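3.2 Venues and match sample

The sample comprised 244 second-tier matches played at Closden, Golob and Penanstead. Event data were coded by two analysts working independently, following the scheme of Bošković and Higuchi. Disagreements on the location of a turnover were settled by a third coder. Matches with a red card in the first half were removed before coding, which left 1,234 pressing sequences for analysis.

A sequence was taken to start when the defending side closed to within five meters of the ball carrier and to end at a turnover, a stoppage or a completed pass into the opposite half. Throw-ins were treated as stoppages – a choice that differs from Afolabi's, who kept play running if the throw was taken within four seconds.

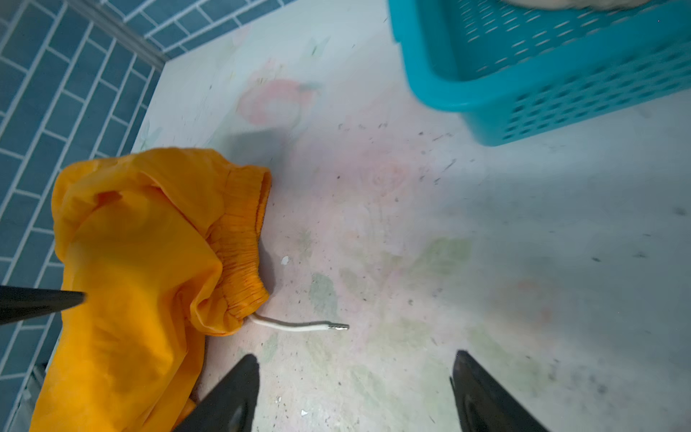 Figure 2. Corner of a room with blue wall tile and a floral-print floor.

Home advantage was modeled as a venue-level random intercept. League position entered the model as the gap in places between the two sides on the morning of the match, so that a promotion candidate visiting a team near the bottom received a large positive value. Confidence intervals were obtained from 1,000 bootstrap samples drawn at the match level.

Coding agreement was lower for sequences near the touchline. Of these, 49 were recoded from the wide-angle recording by Popescu and Dimitriou, and the revised values are used in all tables. Matches played on a Friday evening were kept in the main sample; dropping them changed the sign of no coefficient. The Mivby matches were recorded at a lower resolution and are reported separately in Section 3.4.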